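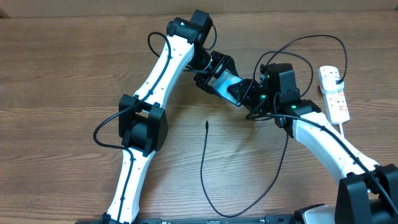 According to Siv Kristiansen, the Serklow quest line will not start in an imported game unless the Pranmont gate has been opened first, and reloading the save does not help. The steps in this section have been reordered to match her report.

4. Importing a character into the Serklow chapter

4.1 Before you start

The import copies your character, inventory and guild rank from the main game of Kidesau into the Serklow chapter. It does not copy companions, mounts or hired guards. Items left in house chests stay in the main game.

You need:
- a finished or unfinished main game save, version 121 or later
- 300 MB of free disk space
- a character who is not in prison, in combat or under a curse

Caution: the import overwrites save slot 1. Move any save you wish to keep to another slot.

4.2 Steps

1. Load the main game and travel to Pranmont.
2. Speak to the gatekeeper and pay the toll of 207 crowns. Guild members of the third rank and above are let through free of charge.
3. Walk through the gate on foot. Fast travel does not set the marker.
4. Save in any slot except slot 1 and return to the title menu.
5. Select Chapters, then Serklow, then Import Character.
6. Choose the save made in step 4. The preview panel shows the name, level and guild rank.
7. Confirm. The progress bar may stop at the inventory stage if the character carries many potions.
8. When the harbour loads, open the journal. The entry "A Letter for Ateş" should be listed under Active.

Note: if the entry is missing, go back to step 3. Do not start the harbour quests without it. They will complete, but the smuggler will not appear on the pier afterwards.

4.3 Limits on carried items

Gold above 1,000 crowns is moved to the Serklow bank and can be drawn at the counter during opening hours in the game, from eight in the morning. Stolen goods keep their mark. Quest items from the main game are removed, with the exception of the bronze key, which opens the cellar under the chandler's shop.

Enchanted weapons arrive with no charge. Recharge them at the shrine north of the harbour.
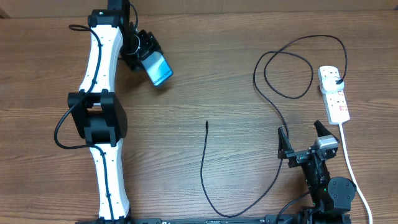
Can the same character be imported twice?

The import can be repeated as often as you like, but each run resets the Serklow chapter to its first day and empties the bank.

4.4 Guild rank after import

Rank carries over, but reputation is set to neutral with all Serklow factions. The fence will buy from you at the lowest price until two of his errands are done. Tuva Haugen's table of fence prices, in appendix C, lists the change at each errand.

Caution: killing the fence before the second errand closes the guild branch for the rest of the chapter. The game gives no warning. Keep a separate save from before your first visit to his shop.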